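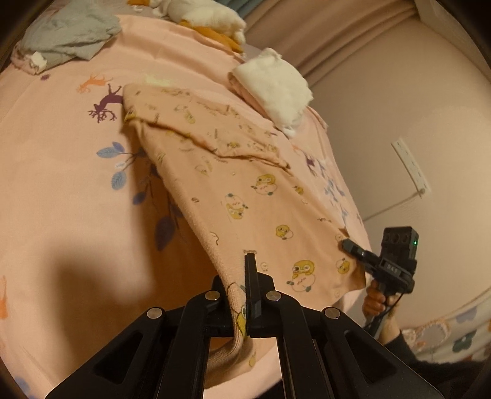
4.3 Setting up a custom vehicle for trail and crawl events

This section covers vehicle setup in Jomham once the Zasia terrain pack is installed. It assumes that you have finished the driving school and own at least one four-wheel-drive chassis. Controller and wheel settings are in section 3.

Vehicle setups are stored per event type. A setup made for crawl events does not carry over to trail, mud or sand unless you copy it (see step 9).

Creating the setup

1. From the main menu, open Garage and select the chassis.

2. Choose Setup > New. Enter a name. Names longer than 50 characters are cut when the file is saved.

3. Set Event type to Crawl. The tire and gearing lists change to show only the parts allowed in that event type.

4. Open Tires. Select a compound, then lower the pressure one step at a time. The contact patch display on the right updates with each step.

Caution: The lowest pressure step turns on bead loss. A tire that comes off the rim cannot be refitted during a timed stage, and the stage is scored as a retirement.

5. Open Gearing. Set the transfer case to low range and raise the final drive until the crawl speed indicator is in the green band. Top speed will drop. Crawl stages are not scored on top speed.

6. Open Differentials. Set front and rear to Selectable. If you use Locked, the steering angle is reduced on hard surfaces and the vehicle will push wide in tight gates.

7. Open Suspension. Soften the springs first, then disconnect the front sway bar. Leave rebound at the default until you have driven the setup. Too little rebound lets the body unload on ledges, and the vehicle can roll backward on steep climbs.

8. Open Winch and assign a button. The winch has no default button. Line length is limited to 200 feet on all chassis.

9. Select Save. To use the setup as a starting point for another event type, select Save as copy and pick the type from the list. Parts not allowed in the new type are replaced with stock parts and marked in yellow.

Testing the setup

10. Go to Free Drive and load Paredes Gulch. The short loop has two ledges, a side slope and a creek crossing.

11. Drive the loop once with the telemetry overlay on. Check wheel travel at the second ledge. If any corner shows full compression for more than a moment, return to step 7 and raise the spring rate by one step.

12. Drive the side slope in both directions. Weight from the spare tire mount is modeled, so the roll angle is not the same each way.

Note: Damage is off in Free Drive by default. Turn it on under Options > Rules before testing low tire pressures, or bead loss will not occur.

Sharing and loading setups

Shared setups are loaded with a code. A good baseline for the Jitasmont short-wheelbase chassis is code 983, made by Apostolos Giannakopoulos. It is built for dry rock and needs more ride height for mud.

Setups made before version 2 of the tire model will load, but pressures are reset to stock. Repeat step 4 after loading one – the old values are not kept.

If a shared setup is grayed out, one or more of its parts is missing from your garage. Highlight the setup and open Details for the parts list.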